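Transfer room notebook, June

Vulen, episode "The Second Lodger", continued from the last page.

Started 8:40 am. Room cool, scanner warmed up for half an hour before anything went on it. Both prints out of the cans and rested overnight.

To recap for whoever picks this up: we have two 16 mm prints of the episode. The Okside print is the one with the good picture and the bad sound. The Vida print (can 401, the one with the dented lid) is a broadcast copy, trimmed for ads, dupey, but the optical track is clean nearly all the way through. Plan is still picture from Okside, sound from Vida, and fill the holes from whichever one has the frames.

Okside print first. Cleaned by hand, two passes, fresh cloth each time. Mild vinegar smell on opening, no worse than in May. Shrinkage read 0.9 per cent at the head and 1.1 at the tail. The Cumitz took it without complaint at half speed. I tried full speed on the leader and got weave at the splices, so went back to half and stayed there.

Splices: the tape ones in the first act have oozed. Replaced 5 of them. The cement splice just before the host's closing speech looks ugly but holds, so I left it alone.

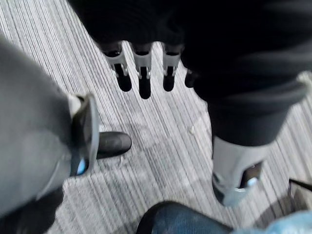

Grippers over the striped carpet.

The gap. When the lodger goes up to the attic the Okside print jumps straight from the stairs to the empty bed. Lined it up against the Vida scan and the missing piece is 432 frames, 18 seconds at 24. It's the whole business with the hand mirror. Without it the ending makes no sense, since the mirror is how the landlady works out that he has been dead since the first scene. I had always assumed the script was sloppy there. Apologies to the script.

Vida has the full shot, so it goes in. The grade will not match easily. Vida is contrasty with nothing left in the blacks, and the attic is mostly black. First try: lifted the gamma and added a little grain from the Okside leader. Looked like a different programme. Second try: left the Vida piece almost alone and pulled down the last few shots of the stairs so the eye gets used to it. Better. Still a bump at the cut back to the bed. Saved both versions, the second one is the one I'd use.

Sound. Vida track transferred flat, no noise reduction. Hum is low and steady and can come out later. Sync drifts after each ad break because the print was trimmed by a few frames each side. Re-synced by hand at the door slam, the kettle and the clock. The clock is the best one, it strikes on a visible pendulum swing. There's one line in the second act ("you'll want the key back, then") that is chopped on Vida and present on Okside under a lot of crackle. Patched it from Okside. You can hear the patch on headphones. On the monitors it passes.

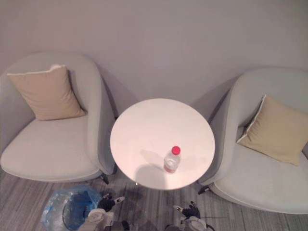

The grey armchairs, beige cushion on the left one.

Watched the assembled version through after lunch, 1:15 pm. Notes from the viewing:

Titles steady now. The gate hair at bottom left is printed in, it's there on both copies, so it must go back to the negative or whatever they both came from. Leave it.

Host's introduction runs longer on Okside than on Vida. The extra part is him pretending to look for his watch. Keep it, the watch comes back in the closing speech.

Reel change cue dots visible on both. Leave.

Dirt at the start of act three is heavier than I thought. Ran the automatic cleanup on a test section of 864 frames and it ate the rain on the window. Turned it down to the lowest setting and it ate slightly less rain. Act three will need to be done by hand, or the rain shots masked off and the rest done automatically. I'd mask.

End credits: Vida drops them entirely and puts a slide up. Okside has them but torn on the right side, through the cast list. Two names can't be read in full. Not going to guess. There may be a listing in the Vida programme sheets, those are still in the grey filing drawer and I haven't been through them.

Files are on the working drive under vulen_lodger, scans and assembly in separate folders. Checksums run on the scans only.

To do
- mask the rain shots, then cleanup on act three
- another go at the bump after the mirror
- hum
- new can for the Vida print, the lid on 401 doesn't seat
- order splicing tape, one roll left
- check the programme sheets for the cast list

Stopped 4:50 pm. Okside print back on its core, tail out.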